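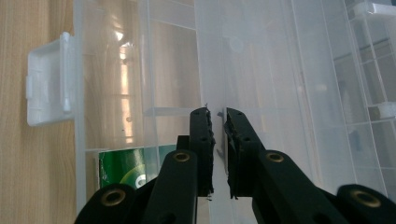

Figure 4. A clear plastic organizer box with a side latch, on a wooden tabletop. A green printed card sits in one of the compartments.

4.2 Why people like a box they can see into

I went into this part of the study fairly sure I knew what I'd hear. Clear boxes are popular, you can see what's in them, end of story. Then I sat down with the first batch of home diaries from Cellmont and had to throw out most of my notes (happily, I should say, because the diaries were so much better than my guesses).

Some quick background for anyone who skipped ahead. We asked 131 households to keep a diary of every time they opened, closed, moved or refilled a storage box. Diaries started in April. We ended up with 3114 entries, some of them one word long and some of them close to being letters. Yakubu Balogun and I read every entry separately and then argued over the coding on the phone. Section 3 has the full scheme. For this section all you need to know is that we marked each entry for what the person was trying to do: find something, put something away, check on something, or sort the box out from scratch.

Checking was the surprise. I had it down as a leftover category, the place to put entries that didn't fit anywhere else, and it kept growing. People go and look at a box to see if the thing is still there, and then they walk away without opening it. With solid boxes they have to pick the thing up, or pop the lid, or shake it (there is a lot of shaking in these diaries!). With a clear one they just look over. One woman wrote "looked at the batteries" on four different days and never took one out. I love that entry. We coded all of them as checks, and Yakubu still thinks one was a find.

Clear is a generous word, though. Look at the box in Figure 4. The plastic is a little frosted, and with the ribs and dividers layered up behind the outer wall you mostly get pale gray and white outlines. Light from a window bounces off it too, and a bright patch like that can wash out whatever is behind it. What comes through well is color. The green card is partly hidden and it's still the first thing I notice about the contents. I couldn't tell you much about a thin gray piece of plastic in the same box unless I was looking for it.

Our diary keepers seem to have worked this out on their own. When they wrote about finding something quickly, they very often named a color: the red thread, the yellow fuses, the blue packet. When they wrote about a slow search, the words were "little," "clear," "the metal one" or "the other kind." I'd be careful about making a grand claim out of that, because people mention color for all sorts of reasons and we never told them to record it. But it came up in the follow-up calls as well, without any pushing from us. Several people told me they had started slipping a bright bit of card or paper into a compartment as a marker. They didn't think of it as labeling. Labeling, to them, meant writing something down, and writing something down meant committing to it, and a lot of our households were not ready to commit.

Which brings me to labels. We gave out sheets of blank stickers with every diary, and in the follow-up I asked what had become of them. Quite a few were still in the envelope. The usual story went like this: I'll label it when it's properly sorted. And of course it never is properly sorted, the screws come in and the hair clips come in and somebody drops a coin on top. A card stuck in a compartment can move when the contents move. You can pull it out and put it in the next slot over. I found this so sensible that I went home and did it to my own sewing box.

4.3 Dividers and the drift between compartments

The second thing people had feelings about was dividers. We used two kinds of box in the study, one sold under the name Yook with fixed walls and one called Vindotine with walls you can slide out and put back. I expected the movable ones to win easily. They got more praise on the first call and more grumbling on the last one.

The trouble, as far as I can piece together from the diaries, is that a movable wall invites you to redo the whole box every time something doesn't fit. We logged 182 entries where the person said they had set out to put one item away and ended up rearranging several compartments. Some people enjoyed this very much ("lovely hour with the beads"). Others clearly did not, and one man stopped using his box for a week after an evening of it. With fixed walls people grumbled early, shoved the awkward item in the biggest space, and got on with their lives.

We started calling the biggest space the "miscellaneous bay," and nearly every household had one by the end. It was often near the front, wherever the hand goes first. I had been treating it as a sign that the system was breaking down. Yakubu talked me out of that. His argument was that the bay takes the pressure off everything else: the small compartments stay tidy precisely when there's somewhere for the odd things to go. When I went back through the diaries with this in mind, the households that reported the fewest full re-sorts were mostly ones that talked about a catch-all spot in a relaxed way. It's a loose pattern and we didn't design the study to test it, so please read it as a hunch with some paperwork behind it.

4.4 Latches, and leaving the lid off

I'll keep this part short, though I could go on. Latches divided people more than anything else on our list. A latch that holds firmly is a good thing when you carry the box from the closet to the table, and a nuisance when you only want one button. Where the box lived all its life on a shelf or a desk, people tended to leave it unlatched after the first couple of weeks, and some put the lid away altogether. Where it traveled, even just from room to room, they kept latching it, and they complained in writing every time.

There were also a good number of remarks about the sound. I hadn't planned for sound at all. People liked a click because it told them the job was done, and they disliked it late in the evening with someone asleep next door. One participant closed hers with a dish towel over the latch. We added a question about noise to the last round of calls, and I wish we'd had it from the beginning, as the answers are too few to say much with.

What I'd change about the method is mostly to do with tables. Our diary form asked where the box was kept, but it never asked where it was used, and those turned out to be different places in so many homes. The box is kept in the closet and used on the kitchen table, or kept under the bed and used on the floor in front of the television. Cikow, who printed the forms for us, had left a blank line at the bottom of each page just to fill the space, and people used that line to tell us where they were sitting. Without it we'd have missed the whole thing. The next version of the form has a proper box for it, and two blank lines.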